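Cendero Facilities Office
18 Mar 2018

1/ The Cendero Facilities Office has completed its review of drinking cups and table care in the shared rooms at Usitgate. A summary of the new arrangements follows in this thread.

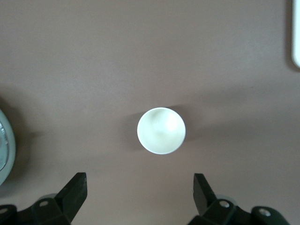 2/ Small white cups without handles will be the standard issue in all shared rooms. They replace the mixed stock of mugs now held in the Oneck and Wendt buildings.

3/ The office issued 3898 cups across both buildings last year. Many were left on tables overnight and had to be collected before the morning cleaning round.

4/ Each room will receive 100 cups at the start of the month. Requests for additional stock should be sent to the office at least three working days in advance.

5/ Tables are to be cleared at the end of every booking. This includes single cups, whether or not they have been used. Please return them to the tray beside the sink.

6/ Brown tabletops should be wiped with a damp cloth only. Spray polish leaves marks on the matte finish, and staff have asked that it no longer be kept in the rooms.

7/ Cups should be set down away from the table edge. Hot drinks may be served in them but should not be filled to the rim.

8/ Comments were received from 62 room users. The most frequent request was for a plain cup that can be stacked in the existing cupboards. Several users also asked for larger cups, and these will be considered in November.

9/ Existing mugs may be claimed by their owners from the Wendt front desk. Unclaimed mugs will be moved to the Oneck staff kitchen.

10/ Questions regarding stock or table care may be directed to Abdul-Rahman Dramani, Facilities Office, Usitgate. Replies to this thread are not monitored outside office hours.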